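Reserve call-up notice periods: what are people hearing?

harbour_wall
Posted 2/1/19
The Tekov ministry put out its statement on the border exercise last night and the bit about reservists is getting very little attention. The notice period for the second-line reserve drops from 38 days to 16. It applies from March. The statement calls it an administrative change and says readiness levels stay where they are. I'd like to know how both those things can be right. You don't shorten a call-up unless you think you might want people sooner.

Northgate
The same cut was proposed two years ago and dropped over cost. I wouldn't read much into it. The exercise is planned, it was notified to the other side in the autumn, and the numbers are the usual ones.

harbour_wall
Usual for the first phase, yes. The second phase has 600 troops at the Limum crossing, where last year they had 500 and kept them well back from the river.

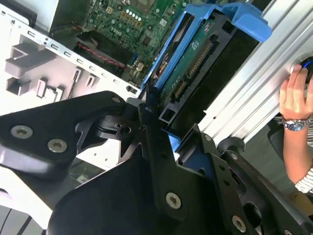
The other change is the radio link between the two border commands. It used to be tested every morning and the results were published with the monthly figures. The last set had no entry for it. I wrote to the press office and got a reply saying the format of the report was under review.

pell
Is that link the one Leif Solheim wrote about in his piece on the Gekent talks? He said both sides were still picking up the phone, they just weren't saying much.

harbour_wall
Same one, but his piece is from before the new commander took over.

Northgate
Missing a line in a table doesn't mean the line is dead. I worked in a supply office for a long time and report formats changed whenever the person writing them did. And the extra troops at Limum are engineers. They're there to put a bridge across and take it down again. It's in the annex, second page.

harbour_wall
I've read the annex. It says engineers "and supporting elements". That could be anything.

Northgate
It could be cooks.

dunmore_k
I live on the Limum side, on the road to Bettencourt. There has been more traffic than last year and it comes through at night, but the crossing is open and people are going over to shop as normal. My neighbour got a letter about the reserve change. It asks him to confirm his address and his employer. He is 16 months from the end of his obligation and was told he stays on the list until then.

pell
Did the letter say anything about what employers have to do? My brother-in-law runs a small firm in Bettencourt and two of his people are second-line. With the old notice he could get cover in. With the new one he can't.

dunmore_k
Only that employers would be written to separately. I have it here, there's one line on it at the bottom.

Northgate
That part is a fair complaint. The old rules paid the employer from the first day of absence and I can't see anything in the statement about whether that stays.

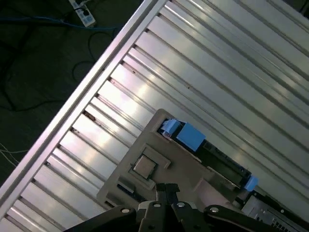 Aluminium tabletop, with a power strip and blue cable on the floor

pell
He'd be happy to hear it stays. I'll tell him to ring the district office.

harbour_wall
Back to the main point. If the other side answers with a notice change of its own, would you still call it administrative?

Northgate
I'd look at whether they move fuel and field hospitals. Neither side has. Until that happens it's paperwork and a bridge.

harbour_wall
We'll have to differ on that. I'll post the next monthly report when it comes out and we can see if the radio line is back in.

dunmore_k
Crossing was shut for an hour this afternoon, open again now. The sign said maintenance.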